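이로라, 보드게임 부품 보충 및 대여 서비스 ‘플루나보라’ 5월 정식 개시

상자는 멀쩡하고 안에 든 것은 모자란 게임들을 위하여

보도자료
2023년 1월 31일 배포
즉시 보도 가능

생활용품 수선 기업 이로라(Irora)가 가정에서 쓰던 보드게임을 거두어 빠진 부품을 채우고 다시 빌려주는 서비스 플루나보라(Plunavora)를 오는 5월 정식으로 시작한다. 시범 운영은 지난가을부터 이로라의 수선 매장 페르나우(Fernau)에서 진행해 왔으며, 정식 개시와 함께 취급 품목과 대여 기간이 늘어난다. 주사위 한 개 때문에 게임 한 상자를 버려 본 가정이라면 이 서비스의 대상이다. 주사위 한 개 때문에 소파를 뒤집어 본 가정도 마찬가지다.

이로라는 원래 우산과 여행 가방을 고치던 회사다. 보드게임 사업에 뛰어든 경위는 그다지 극적이지 않다. 가방 수선을 맡긴 손님들의 안주머니에서 게임 말과 카드가 꾸준히 나왔고, 돌려드리겠다고 연락하면 대부분 이미 게임을 처분했다는 답이 왔다. 매장 계산대 옆 유리병에 그렇게 모인 부품이 넘치자 회사는 유리병을 더 사는 안과 사업을 시작하는 안을 놓고 검토했다. 검토 과정에서 유리병도 더 샀다.

시범 운영 기간에 접수된 게임은 모두 449상자다. 이 가운데 부품이 하나도 빠지지 않은 채 들어온 것은 56상자에 그쳤다. 맡긴 쪽에서는 거의 예외 없이 접수표의 ‘구성품 상태’ 칸에 ‘완전함’이라고 적었다. 이로라는 이를 고객의 낙관으로 분류하고 별도의 불이익을 두지 않기로 했다.

가장 자주 사라지는 부품은 모래시계와 주사위, 그리고 설명서였다. 모래시계는 양치질 시간을 재는 용도로 욕실에 전근을 가는 경우가 많고, 주사위는 다른 게임으로 이직한다. 설명서의 행방에 대해서는 회사도 뾰족한 자료를 확보하지 못했다. 다만 설명서가 없어도 가족끼리 수년간 나름의 규칙으로 잘 지내 왔다는 접수 사연이 많았고, 그 규칙 상당수는 막내에게 이상할 만큼 유리했다.

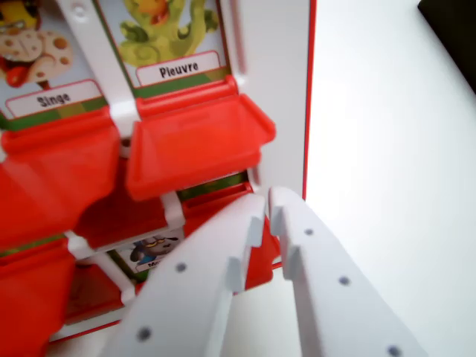
설명서를 찾아 주는 것까지는 고맙지만 굳이 정확한 규칙을 알려 줄 필요가 있느냐는 한 이용자의 의견도 접수되었다. 십 년 넘게 할머니가 이기는 것으로 정해져 있던 게임이었는데, 플루나보라가 끼워 보낸 설명서를 손주가 소리 내어 읽는 바람에 명절 분위기가 잠시 가라앉았다는 것이다. 이로라는 의견을 받아들여 신청서에 ‘설명서 동봉 여부’ 항목을 새로 넣었다. ‘봉한 채로 동봉’도 고를 수 있다.

이용 절차

게임을 맡기려는 고객은 페르나우 매장을 방문하거나 택배 접수를 신청하면 된다. 상자는 되도록 원래 것을 권한다. 원래 상자가 찢어졌다면 테이프를 덧붙이지 말고 그대로 보내기 바란다. 시범 운영 때 접수된 상자 가운데는 테이프가 본래 종이보다 두꺼운 것도 있었으며, 그중 한 상자는 개봉에 오전이 다 들어갔다.

접수된 게임은 먼저 내용물을 모두 꺼내 구성표와 대조한다. 남의 게임에서 흘러 들어온 부품도 이 단계에서 갈라낸다. 단추, 머리핀, 젖니 한 개, 외국 동전, 오래된 극장표가 나온 적이 있다. 동전과 극장표는 작은 봉투에 담아 돌려드리고 있고, 젖니는 전화로 먼저 여쭌다. 젖니에 관한 전화는 예상보다 길어지는 편이다.

그다음은 세척과 보충이다. 플라스틱 부품은 미지근한 물과 중성세제로 닦고, 종이 카드는 마른 천으로 닦은 뒤 하루 동안 눌러 둔다. 과자 부스러기는 무료로 제거한다. 잼은 유료다.

부품 보충에는 세 가지 길이 있다. 같은 게임에서 나온 중고 부품이 있으면 그것을 쓴다. 없으면 크기와 색이 비슷한 것을 골라 고객에게 확인을 받는다. 그것마저 없을 때는 목공 업체 푸엔테알바(Fuentealba)에 제작을 의뢰한다. 푸엔테알바는 악기 부속과 서랍 손잡이를 만들어 온 곳으로, 이번 협력을 통해 게임 말과 받침, 점수판 핀을 깎는다. 첫 납품분의 완성도가 지나치게 높아 원래 말과 나란히 놓으면 나머지가 초라해 보인다는 지적이 있었고, 현재는 약간 덜 공들여 달라고 요청해 둔 상태다. 푸엔테알바 측은 노력해 보겠으나 장담은 못 한다고 회신했다.

수선이 끝난 게임은 주인에게 돌아가거나, 주인이 원하면 플루나보라의 대여 목록에 오른다. 대여를 허락한 주인에게는 다른 게임을 빌릴 수 있는 이용권을 드린다. 자기가 내놓은 게임을 자기가 다시 빌리는 것도 규정상 막혀 있지 않다. 시범 기간에 꽤 흔한 일이었다.

무엇을 빌려주는가

대여 목록은 되도록 넓게 잡았다. 주사위를 굴려 말을 옮기는 고전적인 판 게임, 짝을 맞추는 카드, 질문을 던져 상대의 인물을 알아맞히는 게임, 낱말 게임, 나무 블록을 쌓았다가 무너뜨리는 게임, 그리고 시작하기까지 설명만 한나절이 걸리는 전략 게임이 고루 들어 있다. 마지막 부류는 대여율이 높고 실제로 펼쳐 본 비율은 낮은 것으로 추정된다. 반납된 상자의 카드 묶음 비닐이 그대로인 경우가 많아서다.

외국어판도 환영한다. 유학이나 주재 생활을 마치고 돌아온 가정에서 나오는 물건이 많은데, 그림만 봐도 놀 수 있는 것은 손을 대지 않고 그대로 빌려준다. 글자를 읽어야 하는 게임에는 우리말 참조표를 따로 만들어 넣는다. 참조표를 만드는 동안 사무실에서는 동물 이름을 다른 나라 말로 부르는 일이 유행했고, 그 유행은 빨리 끝나기를 바라는 사람이 늘어나면서 끝났다. 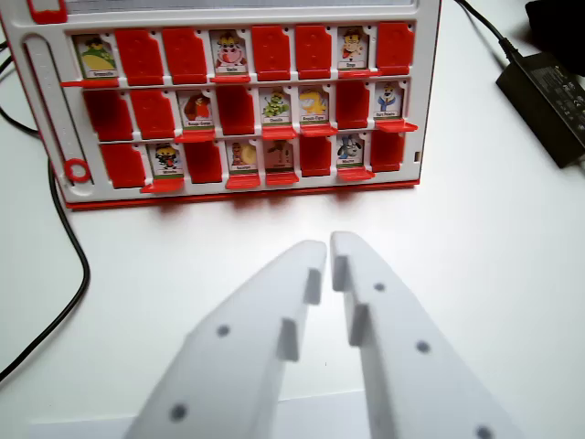 상태 등급은 단출하게 나누었다. 부품이 모두 갖춰지고 상자도 온전하면 ‘말짱’, 부품은 갖춰졌으나 상자나 판에 세월이 묻어 있으면 ‘쓸 만’, 대체 부품이 들어갔으면 ‘사연 있음’으로 표시한다. 처음에는 영문 알파벳으로 등급을 매겼다. 그런데 가장 낮은 등급을 받은 게임의 주인들이 재심을 요청하는 일이 잦았고, 어떤 분은 아이가 직접 쓴 탄원서를 첨부했다. 지금의 이름으로 바꾼 뒤에는 오히려 ‘사연 있음’을 받고 싶다며 멀쩡한 말을 빼고 보내는 사례가 생겨 이 또한 곤란하다. 빼낸 말은 부디 도로 넣어 주시기 바란다.

대여 기간은 기본 다섯 밤이다. 시범 운영 때는 이틀 밤이었으나 첫날은 누가 먼저 할지를 정하는 데 쓰고 둘째 날은 전날의 승부를 두고 다투는 데 쓴다는 의견이 많아 늘렸다. 연장은 한 번 할 수 있다. ‘한 판만 더’는 연장 사유로 인정한다.

연체료는 받지 않는다. 대신 반납이 늦은 게임에는 다음 대기자가 적은 짧은 기대평이 문자로 전달된다. 어린이가 쓴 기대평일수록 회수 속도가 빨랐다. “기다리고 있어요. 괜찮아요.”라는 한 줄을 받은 이용자는 그날 저녁 폐점 직전의 매장으로 뛰어왔다. 이로라는 이 제도가 연체료보다 잔인하다는 지적을 알고 있으며, 당분간 유지할 방침이다.

분실과 파손에 대하여

빌려 간 게임의 부품이 사라지는 것은 사고로 보지 않는다. 이 업계의 날씨 같은 것이다. 이용자는 반납할 때 ‘없어진 것 같음’ 카드에 표시만 하면 되고, 작은 말이나 주사위는 비용을 청구하지 않는다. 판 자체를 잃어버린 경우에는 담당 부서와 면담이 있다. 책망할 생각은 없고, 어떻게 하면 그럴 수 있는지 알고 싶을 따름이다.

화가 나서 판을 엎은 경우도 파손으로 처리하지 않는다. 판은 대체로 무사했다. 부품은 넓은 면적에 고루 퍼졌을 것이므로 냉장고 밑을 먼저 살펴보기를 권한다. 시범 기간에 반납 후 뒤늦게 발견되어 매장으로 되돌아온 부품은 약 79개였고, 우편 봉투에 든 것, 저녁에 매장 우편함에 조용히 넣고 간 것, 다른 게임 상자에 섞여 돌아온 것이 모두 있었다. 사과 편지가 함께 온 것도 있다. 편지를 쓴 사람과 잃어버린 사람이 같은 인물인지는 필체만으로는 판단하기 어려웠다.

반려동물이 삼킨 부품은 돌려주지 않아도 된다. 이 문장은 시범 운영 초기 안내문에는 없었다가, 필요하다는 것이 확인되어 추가되었다.

매장 내 체험 공간

정식 개시에 맞추어 페르나우 매장 안쪽에 체험 공간이 마련된다. 빌리기 전에 한 판 해 볼 수 있고, 혼자 온 손님끼리 짝을 이루어도 된다. 음료는 뚜껑이 있는 것만 들일 수 있다. 뚜껑의 정의를 두고 시범 기간에 약간의 논쟁이 있었는데, 손바닥은 뚜껑에 포함되지 않는 것으로 정리되었다.

체험 공간에서는 상대의 패를 훔쳐보는 행위를 삼가 달라고 안내하고 있으나 단속은 하지 않는다. 훈수는 구경꾼 한 사람당 한 번으로 제한한다. 한숨, 헛기침, 의미심장한 눈썹도 훈수로 센다. 이 규정은 매장에서 가장 지켜지지 않는 규정이며, 안내판을 더 크게 만들었더니 안내판에 대한 훈수가 들어왔다.
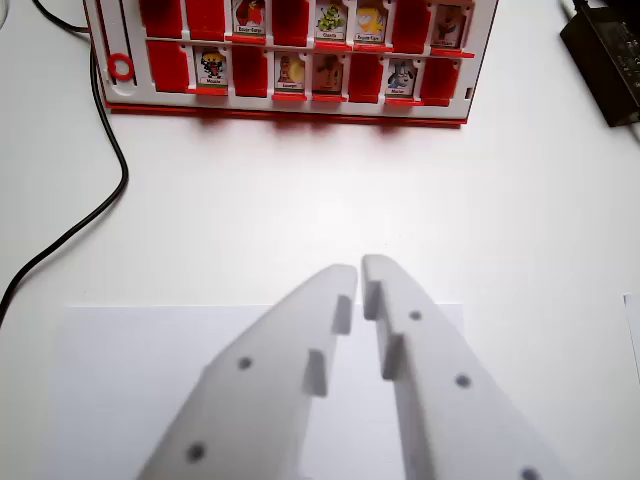

져 주는 것도 훈수에 해당하느냐는 질문이 체험 공간 방명록에 남아 있다. 아래에는 다른 필체로, 아이들은 어른이 져 주는 것을 다 알고 있으며 알면서도 받아 주는 것이니 생색은 내지 말아 달라는 답이 달렸다. 이로라는 해당 질문에 대한 공식 입장을 아직 정하지 못했다. 내부에서 의견이 갈렸고, 게임으로 정하자는 제안이 나왔으나 어떤 게임으로 할지를 두고 다시 갈렸다.

기업과 학교 이용 안내

단체 이용도 접수한다. 방과후 교실과 돌봄 기관에는 부품 수가 적고 손에 잡기 쉬운 게임을 묶어 보내며, 구성표를 뚜껑 안쪽에 붙여 정리할 때 바로 대조할 수 있게 했다. 정리를 놀이처럼 느끼게 하려고 구성표에 그림을 넣었다. 아이들의 반응은 정리는 정리라는 쪽이었다.

회사 워크숍용 묶음도 준비했다. 직급이 드러나기 쉬운 협상 게임은 기본 구성에서 뺐으며, 따로 요청하면 넣어 드린다. 따로 요청한 회사는 지금까지 모두 신입 사원이 신청서를 작성했다.

부품 기증

게임은 이미 없어졌는데 부품만 남은 가정도 환영한다. 서랍 속 정체 모를 플라스틱 조각, 짝 잃은 카드, 점수를 적다 만 종이 묶음을 봉투에 넣어 보내 주면 된다. 무엇인지 몰라도 괜찮다. 플루나보라에는 무엇인지 알아보는 것을 무척 좋아하는 직원들이 있고, 이들은 점심시간에도 그 이야기를 한다. 끝내 밝혀지지 않은 부품은 매장 입구의 ‘아시는 분’ 선반에 진열한다. 지금까지 선반에서 정체가 밝혀진 것으로는 커튼 고리, 냉장고 선반 마개, 그리고 이로라가 예전에 판매하던 우산의 꼭지가 있다.

조립식 블록과 퍼즐은 당분간 받지 않는다. 퍼즐은 한 조각이 모자란다는 사실을 확인하려면 나머지를 전부 맞춰 보아야 하고, 시범 기간에 이를 시도한 부서의 본업이 눈에 띄게 지연되었다. 해당 퍼즐은 풍차 그림이었으며 하늘 부분이 아직 남아 있다.

이용 요금과 품목별 접수 기준은 5월 개시 전에 플루나보라 안내 페이지에 게시된다. 시범 운영에 참여한 고객의 이용권은 정식 개시 후에도 그대로 쓸 수 있다. 이용권을 게임 속 화폐로 착각해 상자에 넣어 반납한 고객은 매장에 말씀해 주시면 찾아 드린다. 반대로 게임 속 화폐로 수선비를 내려는 시도에는 응하지 않는다.

이로라 소개
이로라는 우산, 여행 가방, 소형 생활용품을 고치는 수선 기업이다. 수선 매장 페르나우를 직영하며, 보드게임 부품 보충 및 대여 서비스 플루나보라를 운영한다.

푸엔테알바 소개
푸엔테알바는 소형 목제 부속을 제작하는 목공 업체다. 악기 부속, 서랍 손잡이, 그리고 최근에는 게임 말을 만든다.

보도 관련 문의
이로라 홍보 담당
취재를 위한 대여는 일반 대여와 같은 규정을 따르며, 기자에게도 대기자의 기대평이 발송된다.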